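# stasevell-listings — 데이터 카드

최종 업데이트: 2024년 11월

주택 매물 설명문 모음. 매매만 있고 임대는 뺐음. 급하게 쓰는 카드라 빠진 데 있으면 이슈로 남겨주세요.
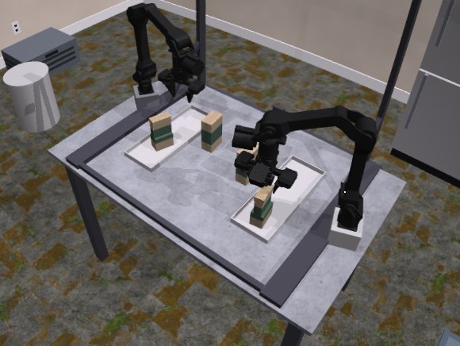 원래는 Gornley 지역 매물만 모으려고 했는데 양이 너무 적어서 Grandik 쪽까지 넓힘. 두 지역은 표기 습관이 꽤 다름 (아래 "표기" 참고). 합쳐서 쓸 때 주의.

## 뭐가 들어있나

- `listings.csv` : 매물 한 건당 한 줄
- `text/` : 설명문 원문, 매물 id별로 txt 하나
- `agents.csv` : 중개사무소 코드표. 사무소 이름은 코드로 바꿈
- `fix_log.md` : 손으로 고친 것들. 전부 적혀 있진 않음

매물 400건. 그중 43건은 설명문이 한 문장짜리라 학습용으로는 별 쓸모 없을 듯. 지우진 않았고 `short=1`로 표시해둠.

## 컬럼

- `id` : 문자열. 앞에 0 붙은 게 있으니 엑셀로 열지 말 것 (한번 날려먹음)
- `region` : gornley / grandik
- `area_m2` : 전용면적. 원문이 평이나 에이커면 환산한 값
- `lot_m2` : 대지면적. 아파트는 빈칸
- `rooms` : 방 개수. 서재를 방으로 치는지는 사무소마다 다름, 원문 그대로 둠
- `year_built` : 준공연도. 리모델링 연도를 적어놓은 매물이 섞여있음
- `price_band` : 가격 구간 A~F. 실제 금액은 공개 안함
- `heating` : 자유 입력. 정리 안됨
- `short` : 0 또는 1

결측은 빈칸. "NA"나 "-" 같은 거 보이면 그건 제가 못잡은 거임.

## 수집

Malhotra 중개망에서 받은 내보내기 파일이 기본. 사용 허락은 Areeba Rajput 씨가 받아줬음. Grandik 매물은 Benedikt Hämmerli 씨가 옛날 전단지를 스캔해서 넘긴 것도 포함. 스캔본은 OCR 돌리고 사람이 한 번 훑음. 숫자 1이랑 소문자 l 헷갈린 데가 아직 좀 남아 있슴.

7월 이후 올라온 매물은 없음. 같은 집이 사무소 두 곳에 동시에 올라온 경우는 먼저 등록된 쪽만 남김. 주소 비교로 걸렀는데 동호수 빠진 아파트는 못 거른 게 있을 수 있음.

## 표기

Gornley 쪽은 면적을 거의 다 제곱미터로 씀. Grandik은 섞어 씀. 한 문장 안에서 단위가 바뀌기도 함. 설명문은 손대지 않았고 csv 값만 통일.

"채광 좋음", "올수리", "조용한 주택가" 이런 말은 검증 안된 광고 문구. 라벨로 쓰지 마세요. `year_built`가 오래된 집에 "신축급"이라고 적힌 것도 있음.

차고는 컬럼으로 안 뺐음. 설명문에서 "차고", "주차", "카포트" 검색하면 대충 나옴. 다락이랑 지하실도 마찬가지.

## 개인정보

주소는 동 단위까지만. 집주인 이름, 전화번호, 이메일은 삭제. 정규식으로 지우고 약 80건은 눈으로 확인함. 설명문 중간에 "열쇠는 옆집에" 같은 문장은 통째로 뺌. 혹시 남은 거 발견하면 이슈에 내용 붙여넣지 말고 id만 적어주세요.

## 나누기

train / test 구분은 지역이 아니라 사무소 코드 기준. 사무소마다 쓰는 문구 틀이 있어서 무작위로 나누면 test 점수가 너무 잘 나옴. 무작위로 돌려본 결과는 안 올림.

## 쓰면 안되는 곳

- 실제 시세 산정. 구간값뿐이고 시점도 지남
- 대출이나 보험 심사
- 특정 동네 평가. 표본이 한쪽으로 쏠려있음, 단독주택이 훨씬 많음

## 알려진 문제

- 인코딩: txt는 전부 UTF-8이어야 하는데 Grandik 스캔본 20개는 줄바꿈이 CRLF
- `heating`에 "가스", "도시가스", "gas"가 따로 놈
- 복층 매물의 `area_m2`가 한 층 값만인 경우 있음. 어느 건인지 아직 다 못찾음
- `agents.csv`에 코드는 있는데 매물이 하나도 없는 사무소가 있음. 중복 제거하면서 생긴 것. 무시해도 됨

## 불러오기

pandas 기준으로 id는 꼭 dtype str. 나머지는 기본값으로 읽혀요. `text/` 파일명은 id랑 똑같음, 확장자만 붙음.

## 라이선스

비상업 연구용. 재배포할 때는 이 카드도 같이 넣어주세요. 인용 표기는 stasevell-listings 라고만 쓰면 됩니다.

## 할 일

- [ ] heating 정리
- [ ] 복층 면적 다시 확인
- [ ] 줄바꿈 통일
- [x] 중복 매물 제거
- [ ] 영어 카드 (Benedikt 씨 쪽에서 필요하다고 함)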